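Kosivis opens its workshop doors, and its tabletop, to the public

6/27/20 – Kosivis, the automation workshop that has spent most of its life behind a closed door, will hold its first open day in July. Visitors are invited to watch table-clearing being taught to machines, a job most households already delegate to whoever lost the argument.

The program has four stations. At the first, engineer Despina Hodžić will demonstrate the hand-held gripper used to record everyday chores, and guests may try it themselves. The firm's archive holds 913 such recordings, nearly all of them about dishes.
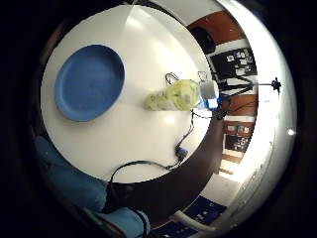
A blue plate on the round white table at Kosivis. Photo: Damir Atanasov

"People come expecting the future and we show them a plate," said Halldóra Bundgaard, who founded the company. "They stay longer than you would think – one man asked if he could move it back."

The second station pairs a robot arm with Solteter, the firm's planning software, which will attempt the same chore at its own pace. Shafiq Patwary will explain what it is thinking, as far as he knows. Stations three and four cover cable management and a question-and-answer session, and the company expects the cables to draw the tougher crowd.

Tours leave every hour and take up to eight people. Children over seven are welcome with an adult. Admission is free, coffee is included, and guests are asked to return their own cups.

To reserve a place, contact Karla Robles at the Kosivis front desk.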